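From: Loukia Drakos
To: Serkside toy library list
Date: August 19, 2021
Subject: Re: wooden tool box set, keep or retire?

Hi all, typing this between two other things so forgive the mess.

Graziella wrote:

> Loukia and everybody,
>
> Going through the construction shelf before we open back up and I keep
> getting stuck on the wooden tool box, number 122. It went out a lot in
> the spring and came home in May with the bag of parts tied on separately
> and no parts card. I don't know what's supposed to be in it. I don't
> know if WE know what's supposed to be in it.
>
> Three questions.
>
> 1. Do we retire it? The Grusavley branch says they dropped theirs, too
> many bits, too much time at check-in.
>
> 2. If we keep it, can we quit lending it with the bag and make people
> put everything in the box? A bag on a string looks awful and my guess is
> that's how pieces go missing in the first place.
>
> 3. Ages. Our tag says 3 and up, the Jõgi family said their just-turned-three
> got bored in five minutes and their six year old had it all weekend. Do
> we change the tag?
>
> Also the train table is wobbling again but that's another email.
>
> Graziella De Luca

OK in order, sort of.

Retire it: no. Please no. I know check-in is a pain, I did Saturday check-in all last winter and I have sorted that thing on the counter with a line going out the door. But it's one of the few building toys we have where a kid makes something that isn't a tower. Bolts, nuts, strips with holes, gears. Toddlers mostly put things in and take things out again, fine, that's playing too. And it's sturdy. We've had plastic ones that didn't make it a season. Wood you can sand. Grusavley can do what they like, they've also got half our shelf space.
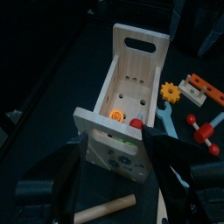 The bag, yes, get rid of it, but I don't think "everything in the box" works either and we should settle that before somebody writes it on the card. The box is a toy first and a container second. It's got holes in the back and in the floor and along the side because you're meant to build onto it, and kids do, they'll stick a bolt through the bottom and leave it there and then nothing sits flat. The small stuff is ok inside, the orange flower nut and the red piece with the blue stem can live in there, they're easy to see from the top. It's the strips and blocks that bother me. That orange strip with the row of holes, and the little block with two pegs sticking up, those want to lie flat somewhere. Otherwise people jam them in at an angle and then carry it by the handle and things go out over the front, the front being lower than the back. Ask me how my kitchen floor knows.

So my suggestion is a shallow bin with a lid, box goes in the bin, long parts next to it, small parts in the box. We have bins. There's a stack of the Grornar ones in the back closet behind the dress-up stuff, the clear kind, I think the lids are on the other shelf. Somebody measure first!! I bought lids once without measuring and we are still using them as paint trays.

The parts card. This is the real problem and Graziella's right, we don't know. I looked in the old binder and the page for 122 is there but it's the page from when we got it, and it just says "tool box w/ accesories, complete." Thanks, us. So I'd say we stop trying to get back to some original list. Lay out what we've got, write that down, and that's the set from now on. If a yellow gear turns up under someone's couch in a year then great, bonus gear.

For the card, pictures beat words. Half our families can't tell what we mean by "nut" (I once got back a real walnut, very polite note with it). Sort by color on the card, because that's how people look for things when they're in a hurry at the door. Put the wooden strips in their own row. Laminate it, tape it inside the lid of the bin so it can't go off on its own like the last one.

And can we please not charge for single missing pieces on this one. We took $8 off somebody's deposit over one bolt and they haven't been back, and they were nice. Charge if the box itself is broken or if it's half gone.

Ages. I'd go 4 and up on the tag with a line underneath, "small parts, younger ones with a grownup." Don't love 3. Not so much bored, more that turning the nuts is hard for little hands and then it's you on the rug doing the whole build while they wander off to the trucks. But the six year old thing is real, mine is seven and still asks for it. Maybe move it up to the second shelf next to the marble run so the bigger kids see it? Right now it's down with the stackers and they walk right past.

Cleaning, since it'll come up. Damp cloth, dry it right away, don't soak the wooden parts. The gear pattern printed on the front is blue and I'd like to keep it that way so go easy there, no scrubbing. The plastic bits can go in the sink with soap. Not the dishwasher. I mean it about the dishwasher. If the edges get rough, fine sandpaper, couple of passes, wipe the dust off. Check the inside edges of the handle too, kids hang the thing off their arms.

Money, we have $66 left in the repairs line so if we want a small pack of extra bolts and nuts there's room, but only if the size matches, and I wouldn't order until somebody has held one of ours up against one in a store. The catalog is at 736 items now and I'd honestly rather fix what's on the shelf than add to it.

What I need from people:

Somebody to lay the parts out and make the card. Graziella, if you've still got it all at your place, would you? I can print and laminate if you send me the list.

Somebody to find those lids.

Anyone who disagrees about keeping it, say so before Sunday night, I'm doing the shelf tags after that and I'm not doing them twice.

Train table, yes I know, it's the same leg. I'll bring the glue.

Gotta run, pickup's in ten minuts

Loukia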